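**From the Robot Club: simulation season has started**

The Flelcombe student robot club is working again in the computer lab behind the library, and this year we begin without any hardware. Until December the members will practice only in simulation. The reason is simple: last year we spent too much of our money on broken fingers and burned motors, and the new members could not get enough time with the one arm we have. In simulation every pair of students has its own arm, its own kitchen and its own mistakes.

The task for this term is called Irnik, after the folder where the first version was saved, and the name has stayed. The robot must pick up a piece of food in a kitchen, carry it to a marked place and put it down. There are 8 levels. The first level has the food standing free with a lot of space, and the last one has food close to furniture, where the arm must find its own way in. A pair can go to the next level only when its program does the job in 20 tries one after another, and this rule has already caused some long faces.
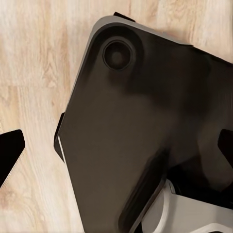 Kenneth Dimaculangan has asked the club to write down how we choose the position of the wrist camera, so I will try to do it here. The view from the wrist is very useful in the last moment before the fingers close, but it is a narrow view, and a program that trusts only this one will get lost easily. Most of our pairs began with the camera too close to the hand. With such a setting the big dark part of the gripper, with its gray rim and the round hole near the corner, takes most of the view, and what remains for the program is mainly wood grain. Wood grain is a poor guide, as it looks nearly the same in every direction. We now advise the pairs to save one view before any training and to ask themselves if a person could do the job from this view. If a person could not, please move the camera first and train later.

The training itself is done by demonstration. One student drives the arm with the keyboard or with the game controller, the computer records the movement, and the program learns from the recordings. Benjie Marquez and his partner have collected 900 of these recordings, which is the most in the club at this moment. Dexter Tiongson has fewer, but he threw away all recordings where he stopped to think in the middle, and his program is moving more smoothly than the others. We cannot say yet which way is better. Both pairs will show their work in the visit to Bravarthorpe, where the club has a friendly meeting with the students of the Rivera school.

Bread has become the favorite food for practice. It is big, it is easy to see, and it has a round side that gives the fingers some trouble. In the simulation the physics of contact is only as good as the numbers we put in, so a loaf can be held by a corner that would never hold in a real kitchen. For this reason we count a try as good only if the fingers are on two opposite sides and the loaf stays in them until the end. The most common mistake is to come down too close on one side. The finger then pushes the bread away, the program has never seen such a thing in its recordings, and it goes on with its plan in the empty air.
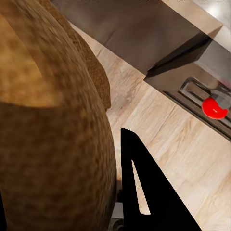

Maribeth Cabrera wrote to us after the last newsletter that she would like to see the students work with the real arm sooner, and she asked whether a child who has only moved a loaf on a screen has learned to build anything. She also wanted to know if parents may come and watch. It is a fair question and we discussed it in the club. The real arm will be taken out of its box after the winter break, and each pair will have to mount the fingers and set up the camera by hand before it can run its program. And yes, parents may come, please only write to the club address first, the room is small.

Some practical notes for members:

- Save your recordings on the club drive and not on the desktop. The desktops are cleaned every night.
- The limit is 2000 recordings for each pair. Please delete the bad ones before you ask for more space.
- Write the level in the name of the file. Efren Umali lost an afternoon with files that were all called "test".
- Two game controllers are missing from the drawer. If one is in your bag, bring it back, we will not ask any questions.

The lab is open until 6 p.m. on club days. New members can still join, and no knowledge of programming is needed for the first level.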